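Chapter 4
Reading a Tabletop

I learned most of what I know about wood from tables I was supposed to be eating at. My grandmother had a big pale one in her kitchen in Gandthorpe, and when the grown-ups got going about property taxes I'd follow one grain line with my finger from my plate over to my cousin's, and then get told to sit up straight. So if you spent part of your childhood doing the same thing, good news! You've already started this chapter.

In Chapter 3 we cut up a log (on paper, anyway) and looked at what the saw finds inside. Now we're going the other way. We start with a finished surface, the kind you lean your elbows on every day, and work backward to what the lines might be telling us. You don't need tools for this. A table, a window or a lamp, and a little patience will do it, and a pencil if you like to sketch.

Pale tops are my favorite place to begin. Dark stain hides a lot, and a busy wood like zebrano shouts so loud that beginners quit looking after a minute. Blond wood is quieter. You have to get down near it, and then you see that the lines bunch up in one place and wander off in another, and before long you've missed your bus.

Light-colored tabletops, with the grain running crosswise:

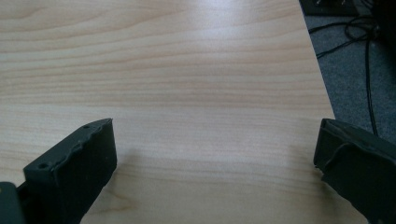
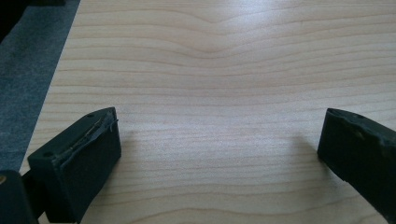 Page last changed in June

Start with the direction. The lines go across, more or less level, and they sit close together. Then look for the spots where they stop behaving. In the second picture there's a place near the top center where several of them dip into a shallow V or U and climb out again toward the right, and lower down they pull in tight and run nearly parallel. In the first one the thing to notice is color: the darker streaks are thin, tan to light brown, and the bands between them go from cream to something closer to amber.

Now the glare. Both tops have a whitish patch where the light lands, and the grain gets harder to read there. Students always want to blame the wood for this ("it's faded!"), and sometimes wood does fade, but try moving your head first. If the pale patch moves with you, it's shine. My old teacher, Vojtěch Kolář, made us walk a full circle around the bench before we were allowed to say one word about color. I thought it was silly for a whole semester and I've made every class of mine do it ever since.

One more warning before the exercises. A grain pattern on the top doesn't prove there's a solid board under it. Veneer has real grain, and a printed surface can have a very convincing picture of some. We'll get to edges and end grain in Section 4.2, and that's where you'll learn to tell them apart. For now just write "wood look" in your notes and keep going.

Before you read on, pick a table you use a lot and draw a patch of it the size of your hand. Mark where the lines crowd together, where they bend, and where the light gets in your way. Keep the sketch, we'll need it again in Section 4.3.

4.1 Straight, wavy, and everything in between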